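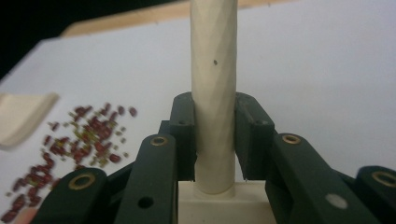
4. Housekeeping and Dread in the Woltach Novels

We come now to the part of the argument that gave us the most pleasure to work on, and we hope the reader will forgive us if we linger over it. The previous section dealt with the way the Woltach novels were sold: the black covers, the warnings on the back, the little lurid paragraph that Strand printed inside every paperback. None of that prepares you for how much of the actual reading time is spent on chores. People in these books sweep. They boil sheets, they black the stove, they argue over whose turn it is to carry out the ashes, and somewhere in the middle of all this the house begins, quite slowly, to go wrong around them.

Kamran Kakakhel wrote the series while living in two rented rooms in Enenbridge, and the town appears in all the books under its own name, with its canal and its steep back lanes. The Woltach house itself stands on a hill above it. In the first novel, The Lodger's Key, we don't get a clear look at that house until chapter 2, and even then we come to it by the kitchen door, with Mrs. Arden and her basket, and we stay in the kitchen for the better part of 40 pages. A first-time reader who picked the book up for its cover may well grow restless here. We did, the first time through (one of us put the book down for a whole summer). On a second reading it is hard to see how the rest of the novel could stand without those pages.

4.1 Mrs. Arden's routine

The opening of the kitchen chapter is plain to the point of stubbornness. Mrs. Arden comes in, hangs up her coat, looks at the floor and sets to work on it. Kakakhel gives us the order of her tasks, and then, the next morning, gives it to us again with hardly a word changed. By the third morning we know the order as well as she does. It is only then that he alters something, and what he alters is very small: she reaches for the broom and it is on the other side of the door. She moves it back. The narrator has nothing to say on the subject, and goes on to the breakfast dishes.

Gil-soo Yeon, in what is still the warmest and most useful essay on the series, calls this "teaching the reader to keep house," and we have borrowed the phrase shamelessly throughout our work. Yeon's point is that a reader who has been taken through the routine several times begins to feel responsible for it. When the broom moves, we notice before Mrs. Arden does, and we would rather like to warn her. A shock in a dark corridor would frighten us on her behalf. The broom makes us anxious in our own right, like somebody who has left the house and can't remember whether the gas is off.

We agree with nearly all of this. Where we would add something is in the matter of tone. Yeon reads the kitchen chapters as tense from the first line, and that seems to us to undersell how funny and affectionate they are. Mrs. Arden talks to the kettle. She has a long-running quarrel with the butcher's boy, whom she considers a bad influence on the cat. She is good company, and the dread that gathers later on has a good deal to do with our having enjoyed ourselves in that room. A reader who is merely tense can brace for what is coming. A reader who has been laughing at the butcher's boy has a harder time of it.

4.2 The long sweeping scene

The passage most often quoted from The Lodger's Key is the sweeping scene, which runs to nearly 2,000 words and in which, if you were asked to summarize it, you would have to say that a woman sweeps a floor. She starts at the pantry and works toward the hearth. There are crumbs from the lodger's supper, there is soot, there is a button she doesn't recognize, which she puts into her apron pocket. She gets the pile together, bends down to it, and finds she has to go back to the pantry and begin again, as the floor there is dirty.
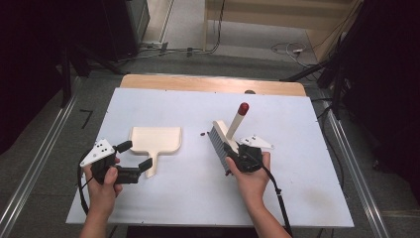 Figure 2. Dustpan and hand brush, with a few small dark-red crumbs beside the brush on a white board.

The second sweep is told in shorter sentences than the first. We went through the two halves side by side, and the difference is easy to hear if the pages are read aloud, which we recommend doing with a friend and at a sensible hour. In the first half the clauses pile up comfortably, one task leaning on the next. In the second they are clipped off. Mrs. Arden no longer talks to herself. The button is mentioned again, still in the pocket, and then a further time, and the reader begins to dislike it very much. Nothing else happens. The chapter ends with the lodger coming down for his tea and remarking how nice everything looks.

Reviewers at the time were divided on the scene, and some of the division has carried over into the scholarship. The complaint is a fair one as far as it goes: the scene is long, it comes early, and it asks for patience from people who have been promised a haunting. We have some sympathy with the reader who skips. But the last chapter of the book depends on this one almost line by line. When the lodger, alone in the house, takes up the broom himself and starts from the hearth instead of the pantry, anyone who has been through the routine with Mrs. Arden knows that he has it backward. Anyone who skipped sees a man tidying up before bed, and will probably wonder why the chapter is supposed to be so frightening.

4.3 What the drafts show

The typescripts held at Jorkberg are helpful on this question, though they are in poor order and we would caution anybody against building too much on them. The earliest surviving draft of the kitchen chapter has no repeated routine at all. Mrs. Arden arrives, the broom is in the wrong place, and she screams. It is lively enough and it reads like a good many other horror novels of its day. In the next draft the scream has been struck out in pencil, and beside it Kakakhel has written "she would just put it back." We were very taken with that note when we came across it. It has the sound of a man who has watched somebody run a house.

From that point the drafts grow longer, and almost all the growth is housework. The haunting proper gets shorter from one version to the next. A séance disappears, along with a face at the scullery window and a rather tiresome uncle. The editor at Strand seems to have asked for the séance back, judging from a reply in the same folder, in which Kakakhel politely offers another paragraph on the stove. The paragraph is in the published book. The séance found a home in the second novel, The Cold Larder, where it goes badly for everyone present and is over in 20 lines.

It would be possible to tell this as a simple story of a writer learning restraint, and Yeon comes close to doing so. We are a little more cautious. The third and fourth novels in the series are by no means restrained; there is a great deal of blood in the fourth, and the cat does not come through it. What does hold steady across all of them is the habit of letting a chore set the pace of a chapter. The laundry day in The Cold Larder, the stripping of the beds in the third book and the scrubbing of the back stairs in the fourth all follow the same pattern as the sweeping: the task is done once at leisure, it is done again with something slightly amiss, and then it is done by the wrong person.

That last step deserves more attention than it has had. In each case the wrong person is somebody who has lived in the house for years, has eaten there and slept there in clean sheets, and has no idea how any of it was managed. The lodger in the first book can't find the dustpan. He opens every cupboard in the kitchen looking for it, and for two full pages, with the thing on the stairs getting steadily closer, Kakakhel lets him look. We will return to those pages in Section 5, where we compare them with the servants' chapters in the later books and with the stage version put on in Enenbridge one December, in which the part of Mrs. Arden was unfortunately cut.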